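Brimlow Pipe Club: Cabinet and Humidor Check, with Comments

Done before the November open evening, starting from the top shelf of the big cabinet and working down. Anything marked "look again" goes on the Thursday list.

1. Cabinet door seal
OK. Grips a slip of paper on all four sides now, which it didn't in the spring. The new strip was worth every penny!

2. Humidity, upper shelves
OK. 68 on the dial, and the second gauge agrees. Lovely and steady all month.

3. Humidity, bottom drawer
Look again. Reading 74, too high for the thinner cigars. Take out one of the two water packs and leave it shut for a day before reading it again.

4. Gauge test (salt method)
OK. Both gauges sat in a sealed bag with damp salt overnight and came out at 75, spot on. I do love this test – a bottle cap, a spoonful of table salt and you know exactly where you stand.

5. Mould and beetle
OK. Every box opened, foot ends checked for pinholes. A little pale bloom on the Rimari coronas (the box of 40) brushed straight off and left no stain, so I'm calling it plume. They smell wonderful, by the way.

6. Cedar trays
OK. One split divider in the Plosum tray, glued and clamped. Keep it out of the cabinet until the glue has no smell at all.

7. Pipe rack
Look again. 14 pipes on it, and two have stems that wobble. Don't twist them while the bowl is warm, please! The old Gauthier bent has had its mouthpiece polished and looks like a new pipe.

8. Lighters and fuel
OK. Gas cans moved to the metal cupboard, away from the radiator. Matches in the lidded tin.

9. Ashtrays and ash bucket
OK. Bucket has its sand in and the lid fits. Ash stays in there until the next morning and only then goes outside.

10. Terrace heater and extinguisher
Extinguisher OK, needle in the green. Heater: look again. It lights first time but the hose is stiff near the tap end, so it stays off until a new one is fitted.

11. Smoking outside only
OK. Signs up on both doors. The awning is open along two full sides, as it should be.

12. Stock book
OK. Takings and stock agree, with £3,759 of cigars on the shelves and 200 pipe cleaners nobody had written in. They're in the book now.

Overall I'm delighted with how the cabinet has come through the damp weather. Three things to look at again, and the drawer is the one I'd do first. 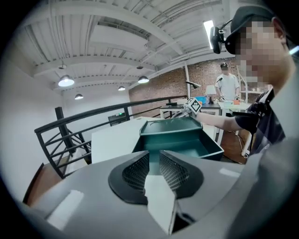

Can I put a dried-out cigar straight into the main cabinet?

It's better to bring it back slowly. Keep it in a small box with a 62 pack for a fortnight, then move it up to a 65 for another two weeks before it joins the rest. Too much damp at once makes the filler swell and the wrapper will split.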